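**Gathering examples for a laundry model: speaker notes**
Slot is 20 minutes. Leave time at the end.

**Opening**

- Say who we are: Rizwan Rana and I run collection for Olia. Wahyudi Wuisan does the training side at Munska.
- The goal is a model that can fold a T-shirt on any bed, in any bedroom.
- We collect with hand-held grippers. A person does the job, and the grippers record it.

**What counts as one example**

- One shirt, start to finish. Start states are mixed: flat, half folded, heaped.
- Each home gives us up to 200 examples. Then we move on.
- Keep the homes as they are. Bedding stays on, the usual stuff stays on the bed.
- Two grippers, one in each hand. Practice runs get deleted the same day.

**What we throw out**

- Runs where the hand touches the cloth directly.
- Runs where the operator stops to think for more than 8 seconds.
- Last round we kept 995. Pause here, people like to write this down.

**Things I'd change**

- Swap operators more often. Everyone folds sleeves their own way and the model picks up one person's habits.
- Log the fabric type at the start. We added it in May and had to go back through the older runs by hand.

**Pictures** (leave each up for a bit, don't read from the slide)
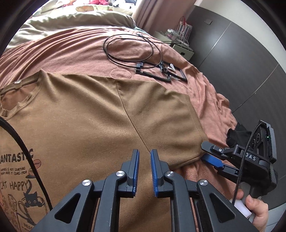 Same brown T-shirt in all three.
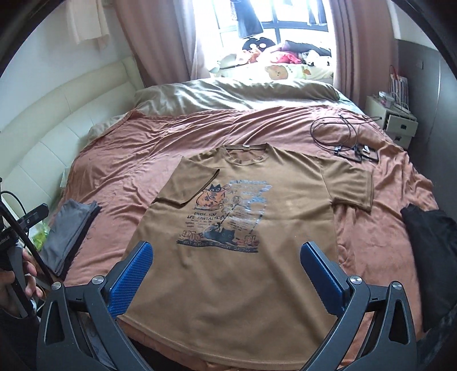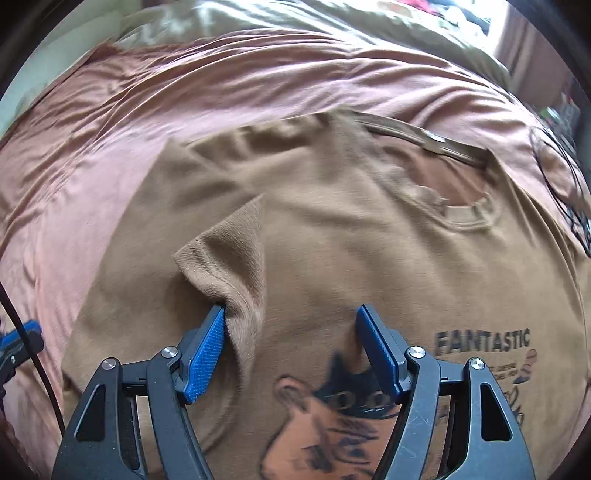
**Likely question**

Why not collect everything in the lab and save the travel?

We tried that first. The model did well on our table and badly on soft beds, so most of the collecting moved into homes.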